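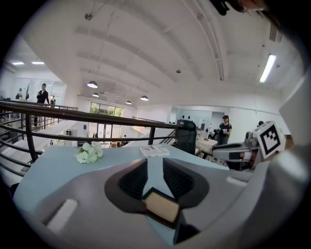
The Monday inventory of the Pleltero building began on the mezzanine and proceeded clockwise. Polyxeni Sfakianakis entered each article on form 13, one line per article, no adjectives beyond color. On the light blue table she recorded white flowers, with leaves, one bunch, and a folded paper, printed. The form had a column for owner. For the paper she wrote Morsy. For the flowers she wrote nothing and went on to line 40, the railing, brown, fixed.

At line 102 she came back. An article without an owner was to be tagged, held until August and disposed of. The procedure did not distinguish between durable goods and cut stems. She read section 236 twice. It dealt with umbrellas.

She filled in a tag, tied it below the lowest leaf and fetched water in a measuring cup from the pantry. The cup was already listed. She amended its location. In the owner column, in pencil, she put her own initials.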